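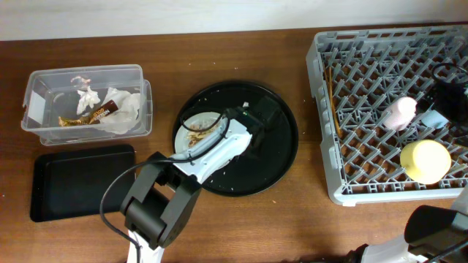
Figure 1. Wooden table with a clear plastic container holding crumpled tissues and a wrapper.

Writing a Ghost Story in Two Versions
Project report, Creative Writing Workshop
Group: Napaporn Boonchu, Wekesa Nyamweya, Aksel Riis
Supervisor: Haruna Kuroda

1. Aim
We wanted to find out how much a short ghost story changes when the narrator changes and the plot stays the same. We wrote one story, "The Ferry at Grondby," in two versions. Version A is told by the ferryman in first person. Version B is told in third person and stays close to a passenger, Mrs. Sorex, who does not know until the last page that the ferry stopped running years ago.

2. Method
We agreed on the plot in November and wrote it down as a list of 16 events. Both versions had to use every event in the same order. Wekesa wrote the first draft of Version A and Napaporn wrote Version B. Aksel kept the list and marked each place where a draft left it. After the first drafts we traded, so each writer revised the other one's text.

We then gave the stories to 40 readers from the first-year classes. Half got Version A and half got Version B. They marked the line where they first thought something was wrong and wrote a few sentences about the ending.

3. Problems while writing
Event 9, where the ferryman finds a wet glove on the bench, was hard in Version A. If he is a ghost and knows it, he should not be surprised by the glove. Our first solution was to let him lie to the reader, but the lie read like a mistake. In the final draft he picks up the glove, puts it with the others, and goes on talking about the weather.

Version B had the opposite trouble. Mrs. Sorex was asked to notice too much, and the middle became slow. We cut 289 words there, mostly descriptions of fog. Napaporn wanted to keep the fog on the return trip and it stayed in.

The dialogue is the same in both versions except for two lines.

4. Results
Most readers of Version A marked a line on the first or second page. Readers of Version B marked lines much later, and several marked nothing before the ending. The comments on Version A were mainly about the ferryman, and many readers felt sorry for him. The comments on Version B were mainly about the twist. A few readers said they had guessed it from the title.

5. What we would change
The readers knew it was a ghost story because Aksel had put that on the cover sheet. We should have left it off. We would also have someone outside the group read the drafts earlier. Andri Eder read both in the last week and found that the ferry leaves from the wrong bank in Version B, event 12. This has been corrected in the attached copy.

Attachments: list of events, Version A, Version B, reader sheet.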